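Grease on a range hood filter comes off more easily when the metal is warm, so run the burners on low for 4 minutes, turn everything off, and wait until you can handle the filter with bare hands.

## Soaking

Fill the sink with the hottest tap water you have. Add a good squirt of dish soap and a quarter cup of baking soda, then lay the filter flat and leave it for twenty minutes. Use a soft brush on the mesh. Steel wool bends the thin aluminum and leaves bits behind. Very old grease may need a second soak in fresh water.

Rinse from the back side and stand the filter on edge to drain. It should be fully dry before it goes back in.
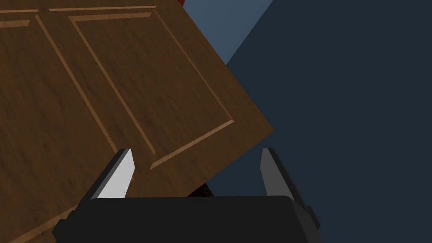
While the filter is out, wipe the inside of the hood as far as you can reach. Keep the rag damp, not dripping — there is wiring near the fan and the light. Switch the hood off at the breaker first.

## How often

Once a month suits a kitchen where people fry most days. Every three months is enough for light cooking. Charcoal filters can't be washed and have to be replaced. Write the date on the rim with a marker.

## The duct

Soap and water only take care of the part you can see. If the fan sounds normal but steam still hangs over the stove, check that the outside flap opens. Lint and bird nests are common in August. Heavy buildup farther in is a job for a duct cleaner — ask for the price before they come out.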